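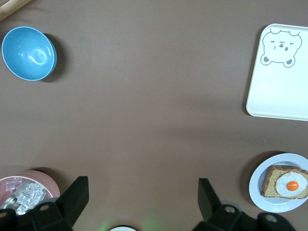
How many demos before it stops copying me and starts doing the task?

Posted by plirnlow_bench, Oct 29, 2025

We've been recording teleop demos since July for a breakfast-table task, put the bread on the plate and the plate on the tray. The guide we followed (from Trandon, the outfit that sold us the training software) says 40 demos per task is plenty. I did 40. On the bench the policy got it right 13 times out of 20, and every one of the misses came after I had shifted the tray toward the arms. Their support told me to "add variety" and record 100 more. I've heard that before, and it costs me a week each time.

So is there any reason to believe 100 is the number, or do they just say a bigger one when the first one fails? And do the other objects on the table matter? I leave the bowls, the fruit and the cutting board where they are between takes to save time. Layout below.
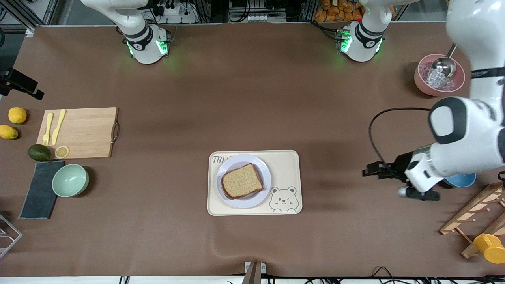 Table between takes, wide view. Bread already on the plate.

Both arms are mounted on the far side. I record the wrist camera and the fixed one together.

Innes

Just do the 100. We did and it worked fine. Storage is cheap.

Jirayu Saithong

I wouldn't record anything yet. "Worked fine" doesn't tell you much without knowing what they tested on, and I'd put the same complaint to Trandon. Ask them where the tray started in their test runs. When I asked another vendor that, the answer was that it started in the same spot as in the training takes.

Your misses all being on the shifted tray is the useful part of your post. If the tray sat in one place for all 40, the policy never had a reason to look for it. Another 100 with the same layout will give you a very confident policy that reaches for the same patch of table.

Try this first. Tape a rough grid on the surface and move the tray to a new square before every take, turning it a bit as well. Move the clutter too, or clear it for some takes. Bowls that never move are landmarks, and the model is free to use them whether you meant it to or not. Do 20 like that, train on the old set plus the new, then test with the tray on squares you kept out of the recordings. Keep those squares out for good, even when you're tempted.

Also watch your own wrist footage with the wide view closed. If you can't tell from it which way to go next, don't expect much from the model on that camera alone.

I can't promise 20 is enough. I don't trust anybody's number, mine included, until it's been tested on a layout it wasn't trained on.

dolstead_dan

Agree with moving things. One thing to add, throw out the takes where you hesitated or regrabbed the plate by accident. Some people say to keep them because it learns to recover. Ours mostly learned to hesitate. Might be different with your software, I've never used Trandon.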